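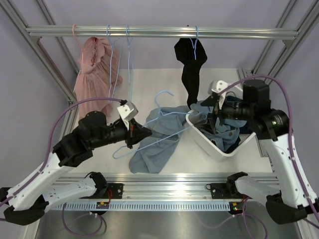 Hangers on the clothes rail.

About Prulthorpe

Home / About us

Prulthorpe is a driver training and fleet safety company based in Kodenton. We work with businesses that put people on the road in vans, utes and light trucks: couriers, plumbers, nurseries, home care providers, food wholesalers, councils. Most of our clients don't think of themselves as transport companies. They have a job to do somewhere else and the driving is how they get there.

We train drivers in their own vehicles, on the roads they use for work. We also review fleet safety policies, look into crashes and near misses after the event, and help managers keep their driver records in order.

How we started

Farah Sinaga started Prulthorpe after a long stretch as a fleet coordinator for a parts distributor. A large share of her week went on paperwork for low-speed damage: bent bumpers, scraped side doors, a bollard at the back of a customer's loading area that was hit by four different vans in one winter. The drivers were experienced and had clean licences. None of them had been shown how to reverse a long-wheelbase van with no rear window.

She wrote a half-day session on reversing and ran it in the depot car park with some witches hats and an old mattress stood on its end. The company next door asked if they could send their drivers too. The following March she left her job and registered the business.

For the first couple of years it was Farah and a borrowed van. Tarık Baysal joined when the bookings got ahead of her. He had driven buses and then trained bus drivers, and he rewrote most of the on-road program in his first few months. The part on scanning ahead at intersections is still very close to how he first set it out.

What we do

On-road coaching
A trainer rides along for part of a normal shift. The driver does their usual run and the trainer watches, asks questions and gives feedback at the stops. We don't talk over a driver in heavy traffic. At the end the driver gets a one-page written summary and so does the manager. It is the same page.

Reversing and low-speed manoeuvring
This is still our most requested session. It covers mirror set-up, getting out to look, working with a spotter, agreed hand signals, and what reversing cameras do and don't show. We run it at your depot if there is room, or at the Gökçe yard, our training area on the east side of Kodenton. The yard has a sealed section, a gravel section, a loading dock and a short ramp.

Towing and loading
For crews with trailers, and for anyone who carries tools or stock in the back of a van. We cover payload, axle weights, tie-downs, coupling checks and tyre pressures. Bring the trailer you normally use, loaded the way you normally load it. We will weigh it.

Fatigue and scheduling
This session is for supervisors and whoever writes the roster. A lot of driver fatigue is decided before the driver gets in the vehicle. We go through start times, travel home after a late finish, the gap between shifts and how jobs get added to a run during the day.

Policy reviews
We read your driver policy and compare it with what goes on at the depot. Then we write to you with what we found. Some policies we see are 40-page documents that drivers signed once and haven't opened since, and we usually suggest cutting them down to something that can be kept in the glovebox.

Crash and near-miss reviews
If there has been a crash, we can review it with you once everyone has been looked after and the insurer has what it needs. We visit the site, speak with the driver, look at the vehicle and the run sheet, and report on what could be changed. We don't do legal or expert witness work. If you need that we can tell you what sort of specialist to look for.

Bumine

Bumine is our record-keeping tool. It holds licence expiry dates, training dates, pre-start checks and incident notes for each driver, and sends a reminder before something runs out. It began as Fadime Güneş's spreadsheet. Clients kept asking for a copy, so she had it built properly.

It works on a phone and a driver can finish a pre-start check without typing anything. It does not track vehicle location. We get asked for this fairly often and have decided to leave it out, as there are plenty of telematics products that do it well. Training clients can use Bumine at no extra charge for as long as they are booking with us. You can export your records at any time, and they are yours to keep.

Our people

Farah Sinaga, director
Farah runs the business and still teaches reversing at the Gökçe yard. She handles most first meetings with new clients and all quotes.

Tarık Baysal, head of training
Tarık looks after the trainers and the course material. Every trainer is observed by Tarık or another senior trainer twice a year, and he is observed on the same terms. He also takes most of the towing sessions.

Juniper Boateng, senior trainer
Juniper came to us from home care, where she drove between clients in all weather and did her notes in the front seat. She leads our work with health and community services and wrote the session on working alone. She is the person to ask about night driving on unlit roads.

Şükran Bilgin, crash and policy reviews
Şükran worked in motor claims before joining us. She carries out site visits and writes the reports. If you have sent us a policy to read, it is on her desk.

Fadime Güneş, bookings and Bumine
Fadime answers the phone, sets the training calendar and looks after Bumine support. If a session has to move because of weather or a vehicle breakdown, call her and she will find another slot.

We also have a group of casual trainers who work with us in the busier months. All of them hold current training qualifications and have driven for a living.

Where we are now

We have 16 people on staff, counting casuals, and have trained some 3000 drivers since we opened. Last year we ran 292 sessions, most of them on client sites. Our smallest client has 2 vans.

We work mainly within a few hours' drive of Kodenton. We will travel further for a block booking, and we quote travel as a separate line so you can see what it costs. Where two clients in the same town are happy to share a day, we split the travel between them.

How we work

We keep groups small. A reversing session has no more than six drivers to one trainer, and on-road coaching is always one to one – with the exception of two-person crews, who are coached together in the vehicle they share.

We don't issue a pass or fail for ordinary coaching. If a trainer sees something that needs urgent attention, such as a driver who can't read a sign at a reasonable distance or a vehicle with a brake fault, they will stop the session and call the manager with the driver present.

We don't use crash footage in our courses. Many of the people we train have been in a serious crash or have come across one at work, and we have found we can cover the material without it.

Sessions can be delivered in English or Turkish. For other languages, please tell us when you book and we will try to arrange an interpreter. Written summaries are in plain English and we can read them through with the driver on request.

Drivers should be paid for the time they spend in training. We ask clients to confirm this on the booking form.

What we ask of clients

Please send the vehicle the driver normally uses, in the condition it is normally in. Let drivers know ahead of time that we are coming and what the session is for. Have a supervisor available for 20 minutes at the end. For depot sessions we need an area clear of other traffic, and closed shoes and a hi-vis vest for each person. We carry spare vests.

Working for us

We take on new trainers most years. You will need a clean driving record, several years of driving for work, and patience in the passenger seat. A training certificate is useful but we can help you get one after you start. New trainers spend their first weeks shadowing Tarık and Juniper before taking a group. Send a short letter to the office and tell us what you have driven.

Visiting and contact

The office is open from 7.30 am and the phone is answered until 5 pm. The Gökçe yard is open for booked sessions only. Parking at the office is at the rear, with room for vans and small trucks – please reverse in. If you are bringing a trailer, let Fadime know beforehand and she will send directions for the side gate.

For quotes and new enquiries, ask for Farah. For changes to a booking or help with Bumine, ask for Fadime.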